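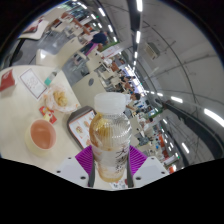

I've been back from Kos for nearly a week and I still can't get used to the noise at lunchtime. Two weeks of eating under a tree with my shoes off, and then straight back into a busy cafeteria with a plastic bottle of tea, partly full, and everyone talking at once. I'm not complaining (well, I am a bit), but September always does this to me. I come home full of plans to live slowly and by the second morning I'm eating toast on the stairs!

Anyway, the holiday. We stayed in a room above Despina Papadopoulos's bakery, 48 euros a night with breakfast, and breakfast was enormous – warm bread, figs, a sort of cheese pie I've tried to make twice since and ruined both times. She wrote the recipe on the back of my bus ticket and I can't read the oven temperature. It might be 180, it might be 150, and I've now burnt one and undercooked the other, so who knows.

The bikes were 50 euros for the week and worth it, even with my brakes squealing down every hill. Eduardo fell off his outside the harbour and blamed a cat.

Next year he wants to go to Ellon to see his sister. I've said yes, but I'm packing a jumper.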